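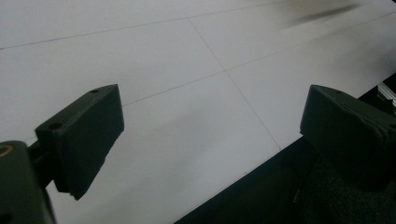

News > Press Releases > Ports and Industry

Clukard and Requena Sign Agreement to Reopen Irnari Dry Dock

IRNARI - The port operator Clukard and the ship repair company Requena have signed a long-term lease for the Irnari dry dock, which has been closed to commercial vessels for nine years. The agreement was signed at the port offices and takes effect in September.

Under the lease, Requena will repair the dock gate, replace the main pumps and bring 2 of the yard's cranes back into service. Clukard remains the owner of the land and will pay for dredging of the approach channel. The regional government has approved the work permits and will extend the access road to the east gate.

Requena expects to employ 343 people at the yard once it is fully open, including welders, pipefitters, electricians and office staff. Former yard workers may apply through the company's local hiring office, which opens at 8 a.m. on working days. Some 951 applications have been received so far.

The work is planned in 3 stages. The pumps and gate come first, followed by the cranes and then the workshops on the north quay. Ferries and small cargo ships will be accepted after the second stage. Larger vessels will have to wait until dredging is complete.

Training will be run with the technical college in Worer. Apprentices will spend half of each week in class and half in the yard - wages are paid for both.

The ferry terminal will stay open during the work. Fishing boats now moored beside the dock will move to the inner harbor, at no cost to their owners.

Contact: Clukard Press Office, Port of Irnari | Copyright Clukard. All rights reserved. | Back to top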